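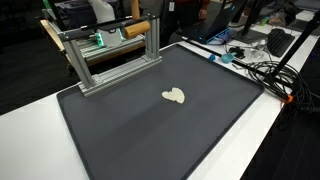
Ticket: rounds come out lopsided on the dark tray

Print this ticket | E-mail this ticket

Opened: 15/09/2025
Opened by: Keisha Crenshaw
Assigned: Ruben Aerts
Product: Flusa wrapper dough, Ambrose short roller, Islow gray tray
Status: open, workaround

Problem
Wrapper rounds won't stay round. Start with a ball, press, roll, and it goes out in two lobes like a bad heart. Or a small pancake somebody sat on. Edges ok-ish, surface uneven. Need them round or the filling comes out the side when you pleat. Same dough was fine in June on the old board.

Keisha, first notes
- one piece on the tray at a time, middle of tray, nothing near the rim
- no flour
- dough straight out of the bag, not rested
- short wood roller, the fat one
- tried pressing harder. worse

Ruben
Two lobes usually means rolled from the center out one way, then the other way, without a turn between. Dough piles up each side and the middle gets pinched. Can you try a quarter turn after every pass and tell me. Also what weight is the ball.

Keisha
Didn't weigh. Will weigh.

Keisha, later
OK weighed the whole lump, 50 g, cut it in 3. Quarter turns. Better on the first, second went oval, third stuck to the tray and tore when I lifted it. So turning helps but you can't turn it if it's stuck.

Ruben
Right, so sticking is the real one. Light dusting under, not on top. Tray is a matte surface and it grabs soft dough more than you'd think. Dry it properly after washing too, there's always a bit of water left in the corners by the rim.

Fanni Antal (jumping in, had this on my bench)
Rest the dough. 30 min covered. Unrested it springs back and it never springs back evenly. I got the same heart shape, exactly where my thumb went in. Roll the ball smooth between your palms first, no crease. If theres a crease the piece will split along it every time and that's your notch.

Keisha
Creases yes. I was pinching pieces off instead of cutting and rolling. Redoing with rest.

Keisha, after rest
Two done. First one round enough to use. Second has a flat side, my fault, roller was tilted. Didn't stick on either. Flour under only.

Ruben
Tilt matters more with the short roller. On a long pin your hands are far apart and you notice. On the short one a small lean puts all the weight on one end and that end digs in. Press flat first, straight down, lift, turn, press again. Only then roll.
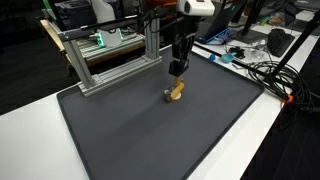
Does it matter if the roller has flour on it?

A thin dusting on the wood is fine and helps it release. Wipe off any clumps first, they leave dents in the dough.

Gilang Sembiring
Adding for the record. Same complaint from two other benches, both using Flusa from the newer batch. Dough feels softer to me. Didn't see that reported to Zonham so I sent it over, no answer yet. Meanwhile keep the bag closed between pieces and knead in a pinch of flour if it feels tacky. Don't add water whatever the label says.

Keisha
Label says add water, I did add water the first day. Sorry. Should of put that in the notes.

Ruben
That'll do it. Updating.

Cause (so far)
Soft dough, water added, not rested. Crease left in the ball. No turn between presses. Roller leaning.

Workaround
1. No extra water.
2. Rest covered 30 min.
3. Cut, don't pinch. Roll each piece smooth in the palms.
4. Dust the tray where the piece goes.
5. Press straight down, quarter turn, press again.
6. Roll last, light, edges thinner than the middle.
7. Lift with a scraper if it grabs. Do not pull.

What to do with the lopsided ones: ball up, rest again, reroll. Only once though, after that they go tough. Or trim with a cutter and put the scraps back in the bag.

Still open
- Zonham reply about the softer batch
- Fanni wants to know if the old board can come back out. Birdie Blackwood has it, asked her
- whether the tray needs a different wash, there was a slick feel after the last one

Birdie
Board's here but it's warped, rocks when you lean on it. You can have it but I wouldn't. Stay with the tray.

Ruben
Staying with the tray then. Leaving ticket open til Zonham gets back.

Filed under: Dough & Pastry Help > Shaping > Sticking and uneven rolling

Recent tickets
Flusa bag won't reseal
Ambrose roller, rough patch on one end
Islow tray smells after washing
Wrappers drying out before filling
Pleats opening in the steamer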